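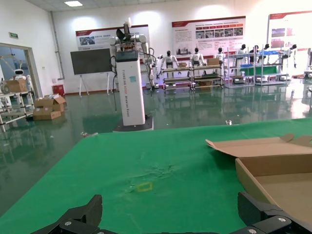
Figure 4. Table covered with green cloth, an open cardboard box at its right side.

4.2 What happened to complaints about religious discrimination

We turn now to the part of the record that took us the longest to read, and that we have come to think matters most to the people who live under the ordinance. When the town of Starnden adopted its equal treatment ordinance, it gave residents a fairly simple path. Anyone who felt they had been turned away from a job, a rental or a public service on account of their faith could write to the town office, and the office was bound to answer. The neighboring town of Kendent copied the text almost word for word, with one change that we will come back to below.

Between them the two offices shared 1191 complaint files with us, with names removed. Of these, 221 dealt mainly with religion. We read every one of the 221 twice, and where the two readings did not agree we sat down and talked it over, sometimes for a good part of an afternoon. Most of the letters are short and polite. Many begin by saying that the writer does not want to get anyone into trouble, and we found that phrase, or one very close to it, in files from both towns and in all the years we looked at.

The most common subject, a little to our surprise, was time off for holy days. We had expected housing to come first, as it did in our earlier work on Wanyama. A typical letter describes a worker who asked for a day months ahead, was told yes, and then found the shift back on the schedule the week before. Very few of these writers asked for money. They wanted a written rule they could point to next year, and several enclosed a draft of one.

Kendent's one change was to let a congregation or a community group file on behalf of a member. It sounds like a small thing, and the minutes suggest it passed with hardly any discussion, but the Kendent letters read quite differently as a result. They are longer, they cite the ordinance by section, and they often bundle several people's experiences together, which made our coding harder (see section 3.4 on how we treated bundled files).
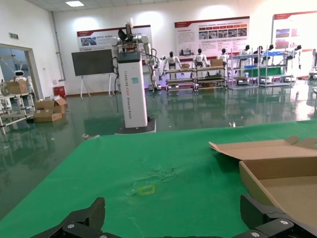
Wycliffe Massawe, commenting on a draft of this section in June, felt that we were being too kind to the group filings. A letter written by a congregation, he argued, may smooth over what the worker wanted to say, and a young person who has quarreled with the elders may never get a letter at all. We think this is a fair worry, and our files cannot settle it. Among the Kendent letters we did find a handful in which a member wrote separately afterward to correct the group's account, and in each of those the office opened a second file.

A last word on timing. Starnden's office set itself a limit of 200 days for a first reply, and the religion files were more likely than the others to run past it. The clerks' notes usually give the same cause: the employer had been asked for its leave policy and had none in writing to send.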